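4.2 Surface color and joined tops

The second group of results concerns the work surface itself. Of the 13 repair and assembly workshops in the study, six had replaced dark or bare wood benches with white tops in the years before our visits. The managers at Jonby and Ferreira gave the same reason for the change: small dark parts such as screws and washers were hard to find on the old surfaces. Zuditz had made the change when it moved buildings and did not record a reason.

The search log holds 3651 entries, each one a case in which a worker stopped a task to look for a part or tool on the bench. Workers on white tops logged shorter searches for dark parts than workers on dark tops. For bright metal parts and clear plastic the difference went the other way, and it was largest at benches under direct overhead light. This fits the earlier bench trials by Jayasinghe and Rivas, who used a single room and a smaller set of parts.

Glare was the most common complaint about white tops. It came up in interviews at every site with ceiling panels directly over the benches, mostly from people on the late shift. Two sites had put down gray mats in response. The mats helped with glare but took away part of the gain in search time, and workers at Indier had rolled them up by our second visit in December. We did not test matte white finishes, and the sites could not tell us which finish they had bought.

Joined tops need a separate note. Few suppliers sell a single top long enough for two people working side by side, so most sites push two shorter ones together (Figure 6). The joint matters in two ways. A step between the tops, even a small one, catches the edge of a tray or a sheet of paper when it is slid across. A gap collects dust and solder scraps and is slow to clean. Where the tops were level and tight, workers rarely mentioned the joint at all, though several said they used it as a boundary — parts for one job on one side, parts for the next on the other. 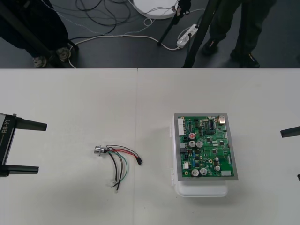
Figure 6. White worktable made of two tabletops joined edge to edge. The faint seam runs down the middle of the surface.

We coded each joint as level or stepped by sliding a steel rule across it in both directions. Cheng and Fu coded the joints independently and disagreed on one bench, which was left out of the comparison. Stepped joints were found mostly on benches with separate leg frames, where each half can settle on its own. Tops that shared one frame stayed level between visits, including at the two sites with uneven floors. Section 4.3 turns to bench height.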